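Notes kept with the Ferora table-top set. Read these before quoting any numbers from it.

## What it covers

Small things on a plain white table: wooden blocks, cardboard trays, odds and ends from the Porico box. 594 entries, of which 65 have been checked by hand. The rest I would treat with suspicion.

## Known doubts

- "Upright" and "on its side" were labelled by two people who plainly didn't agree. The Stasiv sheet has one answer, the Ena sheet another.
- "Near the centre" was never given a distance. I've left it as written, but don't build anything on it.
- The claim that block size makes no difference rests on 5 entries — far too few.

## Layout

`blocks/` and `trays/` hold one text file per entry. Ignore `old/`. 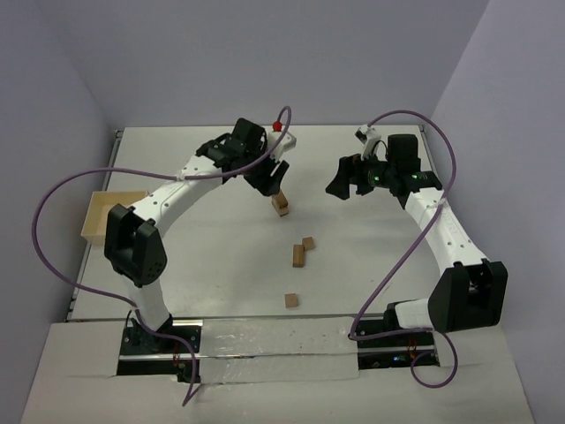
Issue 2, p. 5

A small wooden block, stood upright near the middle of the table, with a cardboard tray over to the left. Both sheets say "centre" for this sort of placing, so it's one of the easy ones.

Corrections go in `fixes.txt`.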